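3. Configurar tu perfil en Gritby (la parte que todo el mundo se salta)

Si vienes del capítulo anterior ya tienes la cuenta creada y el correo confirmado. Ahora toca el perfil, y te lo cuento tal como lo hice yo cuando me apunté un martes por la noche, con una infusión al lado y bastante poca fe. Calcula una tarde tranquila. Yo lo intenté primero en el autobús y acabé borrándolo todo.

3.1. Datos básicos

1. Entra en Gritby y pulsa en tu inicial, arriba a la derecha. Se abre el menú de la cuenta.
2. Elige «Mi perfil» y después «Editar». Si solo te sale «Ver», cierra sesión y vuelve a entrar.
3. Escribe el nombre que quieres que vean los demás. Yo puse solo el de pila y sigo así.
4. Indica la edad de verdad. En serio, la de verdad, que luego en la primera cita hay que dar explicaciones.
5. En «Zona» pon tu ciudad o tu comarca. La calle no hace falta.
6. Pulsa «Guardar» antes de cambiar de pestaña.

Nota: el guardado automático solo funciona en el texto de presentación. Los datos básicos se pierden si sales sin guardar (a mí me pasó dos veces, la segunda con bastante mal humor).

3.2. Fotos

7. Ve a «Fotos» y sube entre tres y seis. La primera será la principal, y la puedes cambiar arrastrando otra a su sitio.
8. En al menos una se te tiene que ver la cara, sin gafas de sol.
9. Para cada foto tienes un pie opcional. ¡Úsalo! Una frase sobre dónde estabas da mucha más conversación que la foto sola.
10. Espera a la revisión. La mía tardó 435 minutos, que los conté porque no tenía nada mejor que hacer.

Precaución: no subas fotos donde salgan tus nietos, la matrícula del coche o el portal de casa. Gritby no las bloquea siempre, así que te toca mirarlas a ti con calma.

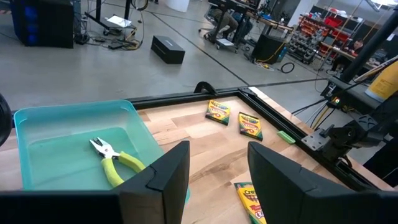 3.3. El texto de presentación

El texto de presentación admite 2000 caracteres y no hay que llenarlos todos. Mi primera versión tenía 1166 y era un currículum: estudios, trabajo, «me gusta viajar y la buena mesa»... No me escribió ni un alma. La segunda se quedó en 753 y hablaba de cosas pequeñas, y ahí empezó a moverse el buzón. Con cosas pequeñas me refiero a algo tan poco glamuroso como unos alicates de mangos amarillo verdoso metidos en una cubeta de plástico azul verdosa: si lo tuyo es arreglar trastos, dilo así, con la herramienta y el color, y verás como alguien te pregunta qué estás arreglando. «Soy una persona manitas» no se lo contesta nadie.

11. Abre «Sobre mí» y escribe de un tirón, sin corregir.
12. Borra la primera frase. Casi siempre sobra – la mía decía «no sé muy bien qué poner aquí», como la de medio mundo.
13. Añade una pregunta al final, fácil de responder.
14. Pulsa «Vista previa» y léelo en voz alta.

Nota: si traes el perfil de Skudard, la importación copia el texto pero se come las tildes. Repásalo entero.

3.4. Quién te puede ver

15. En «Privacidad» tienes tres niveles: Abierto, Afines y Pausa. Yo empecé en Afines y me fue bien.
16. Desactiva «Mostrar última conexión» si no quieres que te pregunten por qué estabas despierta a las tres de la mañana.
17. Activa el filtro de mensajes. Manda a una carpeta aparte los que llevan enlaces o números de cuenta.

Precaución: si alguien te pide dinero, aunque sea poquito y aunque la historia te parta el corazón, no contestes. Pulsa los tres puntos, «Denunciar», y elige el motivo. Después bloquea.

Mi amigo Valtteri Lehtinen, que lleva más tiempo que yo en esto, prefiere quedarse en Pausa los fines de semana y responder a todo el mundo de golpe el lunes. A mí se me acumularía, pero a él le funciona. Para activar la pausa basta con el interruptor que hay debajo de los tres niveles, y tus conversaciones se quedan donde estaban.

En el capítulo 4 vamos con el primer mensaje.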